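From: Egger (list member, test bench)
To: chores-automation
Date: January 25, 2025
Subject: Re: Re: towel folding, are we there or not?

> The Pelta summary lists folding as done and wiping as done. I run the linen
> room for a small guest house, and I'd like a plain answer. If I put one of
> these machines next to a table and give it a basket of towels, do I get
> folded towels at the end of the shift? Or do I get a video?
>
> Also, how much of the reported time is the machine working, and how much is
> somebody resetting the table?

Short answer to the first question: no, not for a basket. For one cloth on a clear table, sometimes, and slowly.

The longer answer depends on which part of the chore you count. "Folding" on this list has meant at least four different jobs: getting one item out of a pile, finding its corners, making the folds, and putting the result on a stack. Most published numbers cover the third job only. The cloth is laid out flat by hand before the clock starts.

Our bench work uses small cloths on a white table, one at a time. Cloth in and out of shape, and the machine at the desk:

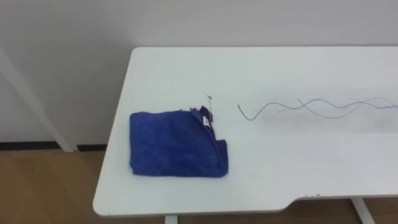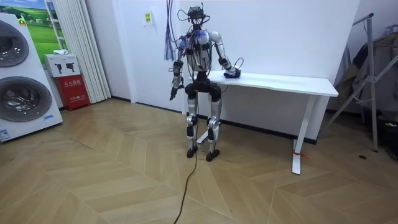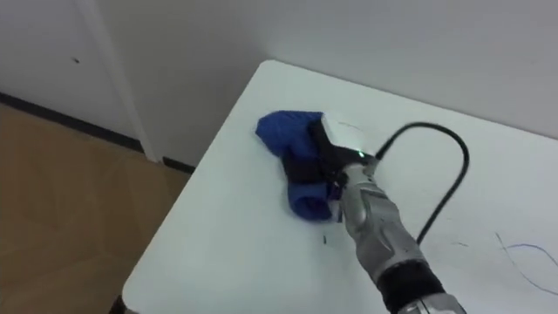

**Egger**
Test bench and fixtures, Ranetell
Maintainer, Zidau grasp log

Our October log has 192 attempts with a single cloth. The rule was one cloth, no human hand on the table between start and stop, and a limit of 600 seconds. The result had to be a rectangle that a second person would accept without touching it. 119 attempts passed. I would not call that done, and I would not put it in a linen room.

The failures fall into a few groups, and the first is much larger than the others.

1. Wrong layer. A parallel gripper closes on whatever fabric is between the fingers. On a folded pad, the top layer and the one under it look almost the same from a head camera, and pile fabric hides the edge. The gripper takes two layers, or takes one and drags the next.
2. Bunching. Pinching a fold in the middle of the cloth is easy. Getting from there to a corner means a regrasp, and each regrasp has its own chance of failing.
3. Tags. A sewn-in care tag is a good visual cue and a bad grasp point. Early versions of our corner finder liked tags very much. We now mask them, which costs us a few real corners.
4. Background. White cloth on a white table is poor. Royal blue on white is about the kindest case you can set up, so discount our numbers for that. I have no figures for white hotel towels that I'd be willing to post.

On your second question: resets are not in the 600 seconds. A median reset took us 33 seconds, done by a person who was standing there anyway. In your linen room that person is the one you were hoping to free up – so add it back before you compare anything.

The Pelta summary is not wrong as far as I can tell, but it scores a fold as soon as the second crease is made. Ours scores after the gripper has let go and backed off. Thick pile springs open on release, and that alone moves a fair number of attempts from pass to fail. If anyone from Pelta reads this, I'd like to see the same runs scored after release.

Wiping is in better shape. The cloth does not need to end in any particular form, contact force is easy enough to hold, and a missed strip can be done again. What we lack is an agreed test for "clean". Old scuffs and pen marks don't come off, and a checker that compares the surface with pure white will keep sending the machine back to them.

For shop-floor use I would look at wiping fixtures first and leave textiles for later. For a guest house, a person still wins by a wide margin – bring me a sample of your actual towels and I'll run them under the October rules and post the log, failures included.

Egger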